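From: Noura Haddadin
To: collectors list
Subject: Re: [toys] Stulitz building sets, early vs. late boxes

On Thursday, Khalaf wrote:

> I picked up a Stulitz farm set at the Gullon sale and the lid says
> 200 pieces, but the sheet inside lists 43 and the tray has slots for
> even fewer. Did somebody swap the lid? The number stamped on the end
> of the box is 1422. I can't find that in either of the lists I have.
> Also, are the animals supposed to be hollow?

Khalaf,

I don't think your lid was swapped. Stulitz sold the farm in two sizes, and for a while they used the same lid art for both. The big set had a paper label glued over the corner with the right count. The small one was supposed to get its own label, and a lot of them left the factory without it. I have a small farm with no label and no glue mark, and I bought it from the family that had owned it from new.

The number 1422 is the small farm in the second catalog. The lists most of us use were typed up from the first catalog, where the farm sets were grouped under one number with a letter after it. Look on the underside of the tray too. Mine has the same number there in pencil, very faint.
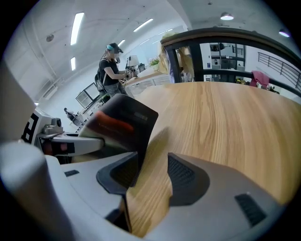 On the animals, yes, hollow is right for the second version. The first ones were solid and the legs snapped at the knee, so you rarely find a full set. The hollow cows have a seam along the back and a small hole under the belly. If your horse is solid and everything else is hollow, that is normal – they kept using the old horse mold until the end.

Skuno made a copy of the hollow sheep that fits the same fence pieces. The Skuno sheep has its head turned to the left and the plastic is a little shinier. I have found them mixed into Stulitz boxes more than once. I don't mind them, but you should mention it if you sell the set.

Please don't put tape on the lid corners. Old tape can be lifted if you are patient, but the newer kind takes the print with it. I use a strip of thin paper and wheat paste on the inside.

I'm still short 9 fence pieces for my own farm, the brown ones with the square posts. I have spare gates and one extra barn roof to trade. If anybody has the instruction sheet for the big set, I'd like a scan of the back page, the side with the parts order form.

Noura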